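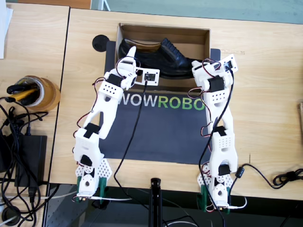 alaritz-zapato-caja – LÉEME (borrador de julio)

Datos de teleoperación bimanual, dos brazos impresos, una cámara en cada muñeca más la cenital. Tarea: calzado y caja de cartón sin tapa. 88 episodios en total, 11 apartados para validación. No mezclar.

Lo que se compara: dedo fino contra dedo ancho. Misma mesa, mismo controlador, misma instrucción de texto. Los pesos de partida son los de Ivero, sin tocar.

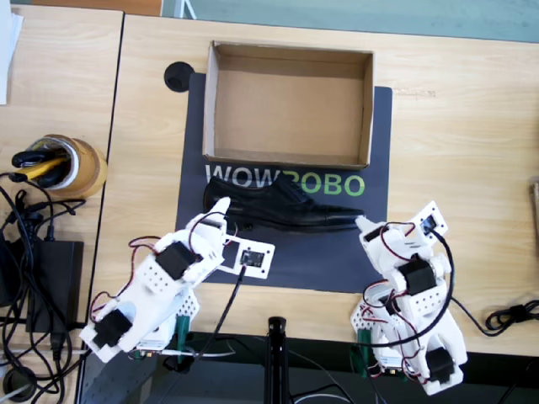 Vista cenital, zapato de cordones, un brazo en cada extremo.

Notas rápidas:
– el dedo fino entra mejor por el talón, resbala en la puntera
– brillo del cuero: la cámara de muñeca satura, exposición fija o nada
– los cables de las cámaras tiran de la muñeca si el brazo se estira mucho. Dejar holgura
– revisar mordazas verdes antes de cada tanda, se aflojan

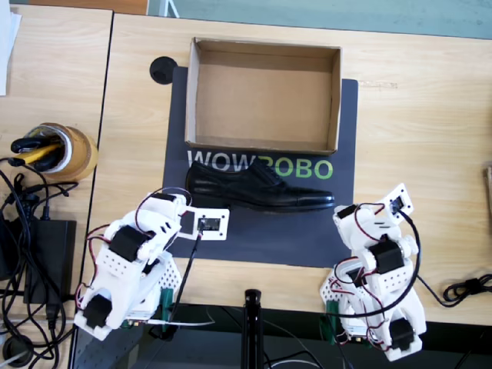

Ditside – Grupo de Manipulación

Estructura: carpeta por episodio, vídeo por cámara, articulaciones en parquet. Los indices empiezan en cero. Falta documentar la calibración, la tiene Hatem Nasr en su rama.

Etiquetas de éxito puestas a mano por Lenuța Coman. Criterio: objeto dentro de la caja y pinzas abiertas. Si queda apoyado en el borde, fallo. 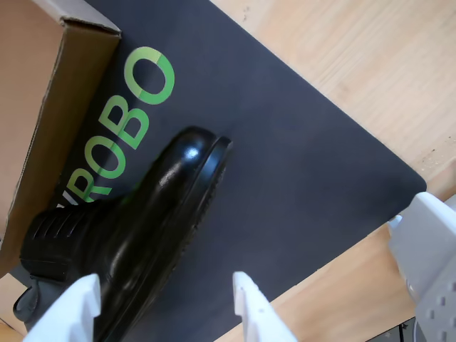

Perihan Oral

Bota de goma: subconjunto aparte, carpeta /bota. Pesa más y la caña se dobla, con la política del zapato no contéis. En la cámara de muñeca la bota tapa media vista – probado con dos angulos, ninguno me convence. El soporte de Vasiliu está pedido.

Pendiente: subir los registros de par, renombrar /bota, quitar duplicados. Dudas en el canal del grupo, por las mañanas contesto antes.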